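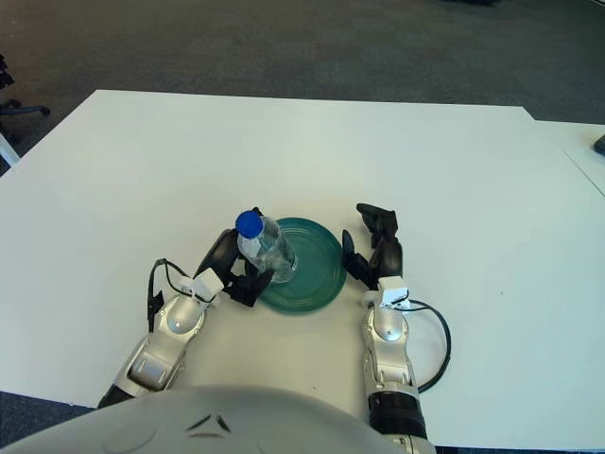
Water hardness in shared buildings: an interview with a treatment technician

Restham gets its water from chalk boreholes, and the buildings on the east side of town have had scale complaints for years. We spoke with a technician at Velosance, the contractor that maintains softening equipment at several office and light industrial sites in Restham and Rernham. The technician asked not to be named. The conversation took place on Fri 8 August and has been shortened.

The first topic was measurement. Most tenants judge hardness by the kettle, which the technician considers a poor instrument. "A kettle tells you about the last few months of boiling. It does not tell you what is coming out of the pipe today. If a softener failed last week, the kettle looks the same as it did before."

The preferred method is a titration kit used at two points, one upstream of the softener and one at a tap on the top floor. Test strips are acceptable for a weekly check but are hard to read between color blocks. "People round down. Everyone wants the lower block."

Asked what the most common fault is, the technician named the bypass valve. It is opened during plumbing work and left open afterward. The unit continues to regenerate on schedule and to use salt, so the log sheet looks normal. At one Rernham site this went on until September of last year, when the dishwasher on the second floor was replaced and the installer tested the inlet.

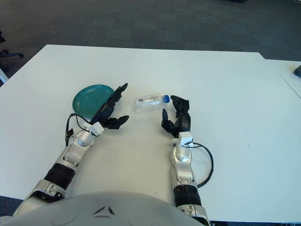
Regeneration settings are the second problem. Older units work on a timer, newer ones on metered volume. A timer set for a full office will waste salt and water when the building is half occupied. "I go to sites where the timer was set by whoever installed it, for however many people worked there then. The head count has changed three or four times. The timer has not."

For metered units, the figure that matters is capacity between regenerations, and it has to be recalculated if the supply hardness changes. The technician keeps a reserve of 40 percent on sites with kitchens and thinks smaller reserves cause more trouble than they save. The meter on the unit at the Cuevas building read 1,189 gallons between cycles at the last visit. "That was fine for the hardness we had on file. The hardness on file was old. We retested and brought the setting down."

On salt, the advice was brief. Tablets and blocks perform the same if the tank is designed for them. Mixing the two is a bad idea. A salt bridge, in which a hard crust forms above an empty space, can be found by pushing a broom handle straight down into the tank. It should be broken up by hand, without hot water.
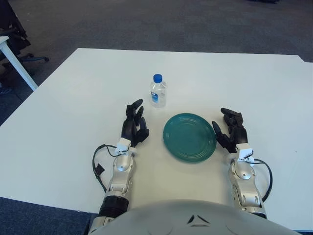
Drinking water is handled separately in most of the buildings. A single unsoftened line is run to the kitchen tap, and the softened supply goes to the water heater, restrooms and appliances. The technician would like to see both lines labeled at every branch. "You open a ceiling panel and there are two copper pipes side by side. One of them has a tag from the original job and the tag says 'water.'"

We asked about electronic descalers, the type with a coil wrapped around the pipe. The answer was that they do not remove calcium, so a hardness test before and after will give the same result. Whether they affect how scale sticks to a surface is a separate question, and the technician has not seen enough controlled data to say. Velosance does not install them.

The last question concerned water heaters. Scale on an electric element acts as insulation, the element runs hotter, and it fails early. On one unit drained this spring, the sediment came to the lower edge of the element. The technician recommends flushing once a year on softened supply and twice a year otherwise, and recording the date on the heater itself with a paint marker. Paper tags come off.

Replacement resin was also discussed. Chlorine in the supply shortens its life, and a carbon stage ahead of the softener helps if it is changed on time. "If the carbon is never changed, you have bought yourself a housing."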